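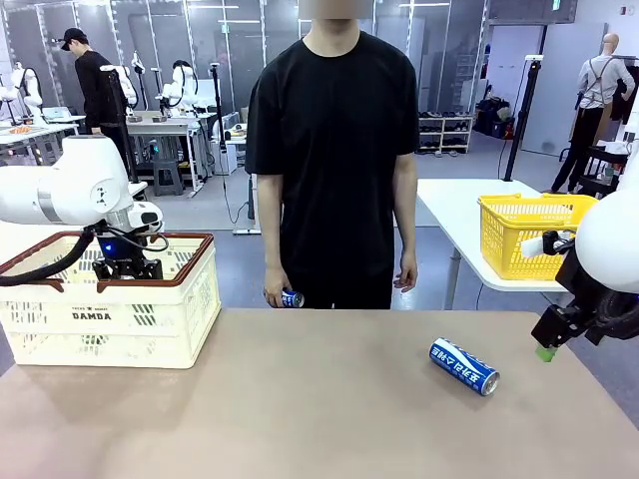

Zelle mit zwei Armen: rechter Greifer verliert Dosen
Rizwan Paul, Dezember, 16:38 Uhr

rpaul
Aufbau: zwei weiße Arme am beigen Tisch, links die Kiste, rechts der gelbe Korb auf dem Beistelltisch. Der rechte Greifer rutscht an liegenden Getränkedosen ab, Greifkraft steht auf 80 %. Die grüne Fingerkuppe habe ich gestern gegen eine neue von Kütt getauscht. Kalibriert wurde danach nicht.

stemis_jk
Dann kalibrieren. Nach jedem Kuppenwechsel Greifer ganz öffnen, Nullpunkt setzen, einmal leer schließen. Steht so auch im Prenine-Handbuch.

urkia38
Sehe ich anders. Der Nullpunkt verschiebt sich beim Wechsel kaum. Ich würde zuerst den Anstellwinkel prüfen — bei uns waren es 90 Grad zur Tischplatte, alles darunter hat die Dose weggerollt.

rpaul
Winkel passt, nachgemessen. Kraft auf 100 % bringt nichts, außer dass die Dose eine Delle bekommt.

stemis_jk
Bitte wieder runter auf 80. Und das Kabel am linken Arm mit mehr Abstand zum Kistenrand verlegen, das scheuert sonst auf Dauer durch.

urkia38
Beim Kabel Zustimmung, beim Nullpunkt weiterhin nicht.

rpaul
Nullpunkt gesetzt, Versatz war 0,4 mm. Von zehn Griffen sitzen jetzt neun. Kabel kommt morgen dran.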